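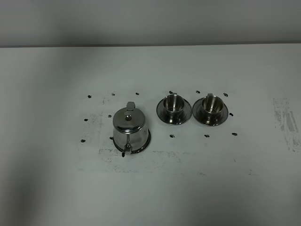 Skokberg, May

Tea service task, second round of trials. Objects are the steel set: teapot with the hinged lid, two cups, two saucers. Start layout is pot on the left, cups on their saucers to the right and slightly behind it, spout toward the front. The dark marks on the table bound the start area. Anything placed outside them at reset voids the run.

The full chore, as written on the task sheet: lift pot, pour into both cups, set pot down, carry each cup on its saucer to the tray, wipe the table. We are nowhere near running that end to end. Today covered three pieces of it with no liquid: grasp and lift the pot, open the lid by the thumb tab, move a saucer with the cup on it.

Pot lift. 19 attempts with the Skullex policy, start pose varied inside the marks. Good when the handle is clear at the back. Poor when the pot is rotated so the handle comes near the left cup. The planner then approaches from above and tries to close on the lid knob. The knob holds for a moment and then the lid swings up on its hinge. Not a usable grasp for a full pot under any conditions. Added knob contact to the list of abort triggers.

Depth on polished steel is still the main trouble. The pot reflects the table and the wall, and the point cloud has holes down the side of the body. The cups are worse inside: bright wall, dark bottom, and the estimator places the bottom well below the table. Iltov's fill-in filter closes the holes on the pot but rounds off the thumb tab until it disappears, so lid opening was run with the filter off. Tried matte spray on a spare cup last month and it fixed everything, which tells us where the fault is but is no use to anyone who wants tea.

Lid. 4 clean openings, all from the same pot orientation. The tab is flat and small and wants a push at the tip. Pushing near the hinge tips the whole pot. Force limit is too high for an empty pot. Needs a separate setting for empty and full, and at the moment the system has no way of telling which it has until it lifts.

Saucers. The two saucers start with their rims touching or very close to it. Moving the right one drags the left one if the first motion has any leftward component. Nuria Negussie suggested a short move straight out to the right before lifting. This helped. It also needs free table on that side, and a kitchen counter will not always have it. The cup handles project toward the back rim in the start layout, so a front approach to the saucer is clear. With a handle turned forward the fingers hit it. Have not trained for that and should.

Wipe. Not run. The table has gray smudges and scuffs on it, mostly left of the pot and in front of it, another strip over by the right side. Left them alone, as the dirt detector needs real residue to test against and the printed stains we used before were too easy. Open question whether it will try to scrub off the boundary marks. I expect it will. Mask them or move to projected marks.

Timing. Limit for the full sequence is set at 600 seconds. Adding up the best time for each piece and allowing for a slow pour, we would come in under it, but that assumes no retries and there are always retries. A person clears this set in well under a minute and talks the whole time.

Where this leaves the chore question, for the Đồng visit: picking up one steel pot from a known area, yes, with supervision. Clearing a tea table in a house, no. Hot liquid, no, and I would not demo it. If they ask for a date I would rather show them the knob failures than give one.

To do:
Retrain pot grasp with handle angles toward the cups.
Filter switch per object instead of per run.
Weigh on first lift, hold 2 seconds, then set the force limit from that.
Cup handles forward, add to the variation list.
Ask Iltov whether the tab can be kept with a smaller kernel.
Check hinge for play, the lid felt loose toward the end of the session.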